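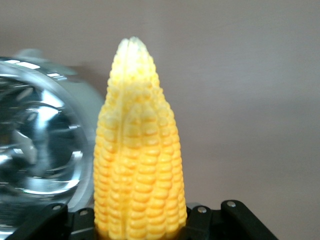 Notes on the play kitchen vegetables, part 2

March 8, 2024

The onion and the carrots were covered in February. Next is the corn, which has been in the toy bin longer than either and gets more use.

Shape first. The cob is wide at the base and narrows to a rounded tip. The rows run vertically and follow the curve, with shallow grooves between them. Kernels are larger toward the base and smaller and tighter in the upper third, so whoever cut the mold had looked at a real ear. The crease at the top is less convincing. It divides the upper part into two lobes and leaves the tip slightly notched. I have not seen that on corn from the store, but I have not looked at much corn.

Color. The lower part is a warm golden yellow and the tip is much paler. Some of the difference is the light. I checked it at the window and again under the hall lamp and could not settle how much.

Cleaning. The grooves hold dust, and a cloth passes over the top of the kernels without reaching it. My current method:

Warm water, a drop of dish soap, an old soft toothbrush.
Brush along the rows, base to tip. Brushing across them is slower and misses the bottom of the groove.
Rinse under the tap and stand on a towel overnight.

I do not put it in the dishwasher. Seema Yadav runs hers on the top rack and reports no change after 2 cycles, which is a small sample.

Storage. The old bin was a Flumetti, too deep, and everything small sank to the bottom. The replacement is a shallow Clelico tray, 22 inches long. The vegetables lie in one layer and can be found. Pots and lids went to the shelf below, where the noise is at least nearer the floor.

Mabli Voyle asked in the comments whether the set is still sold. I bought mine secondhand, in a bag with no label, so I can't say. The Predmont set she linked to has 100 pieces. That is more than I would want to brush.

The eggplant is next. Its stem is loose and I need to find a glue that holds.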